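옷걸이 정리로 로봇의 집안일 실력 가늠하는 법

로봇이 빨래를 갠다는 영상은 해마다 나오는데, 우리 집 옷걸이는 아직 제 손으로 치웁니다. 기사 제목에 기대지 말고 작은 과제 하나로 직접 따져 보는 방법을 적어 둡니다. 과제는 플라스틱 옷걸이를 바구니에 담는 것입니다. 사람은 통화하면서도 하는 일이죠.

준비물
- 같은 모양의 플라스틱 옷걸이 몇 개
- 옷걸이보다 크게 넉넉하지 않은 바구니
- 밝은색 상판이 있는 탁자
- 집게형 그리퍼 두 개(사람이 손에 쥐는 것도 됩니다)
- 초시계

1단계. 옷걸이를 겹쳐 놓습니다. 나란히 줄 세워 놓고 성공했다는 시연은 저는 점수를 주지 않습니다. 집에서 옷걸이는 늘 엉켜 있습니다.

2단계. 사람이 먼저 그리퍼를 쥐고 해 봅니다. 손가락 두 개짜리 집게로 가는 살을 잡아 보면 어디가 까다로운지 금방 감이 옵니다. 사람이 집게로 못 하는 동작을 로봇이 같은 집게로 해낼 거라는 기대는 접어 두세요.
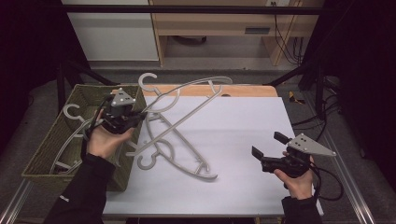

회색 옷걸이와 올리브색 바구니, 검은 집게로 하는 작업 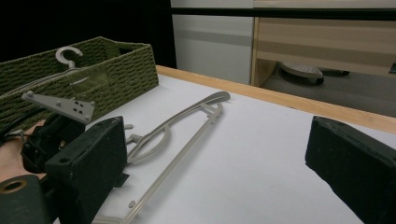 최종 수정: 2018년 9월 24일

3단계. 잡는 위치를 정합니다. 고리를 잡으면 몸통이 돌아가고, 어깨 끝을 잡으면 고리가 옆 옷걸이에 걸리기 쉽습니다. 저는 어깨와 가로대가 만나는 부분을 권합니다.

4단계. 바구니에 넣을 때 방향을 봅니다. 고리가 테두리에 걸친 채로 놓으면 실패로 적습니다. 여기서 후하게 채점하면 시험하는 의미가 없습니다.

5단계. 200번 반복하고 실패를 모두 남깁니다. 사람이 중간에 손으로 바로잡아 준 것도 실패입니다. Flitside의 파드와 자키 씨는 이건 너무 가혹하다고 하는데, 저는 생각이 다릅니다. 퇴근 후에 로봇 옆에 서서 도와줄 거라면 그냥 제가 담는 편이 빠릅니다.

결과 읽기
평균 시간보다 가장 오래 걸린 회차를 먼저 보세요. 바구니나 옷걸이를 다른 제품으로 바꿔서도 해 봐야 합니다. 물건을 바꾸자 성공률이 뚝 떨어진다면 그 로봇은 옷걸이 정리를 배운 게 아니라 그 탁자를 외운 겁니다. 사람이 집게를 쥐고 낸 기록은 로봇 기록과 다른 표에 적으세요. 둘을 섞어 놓은 발표 자료를 저는 믿지 않습니다.

수건 개기용 채점표는 7월에 올린 글에 있습니다.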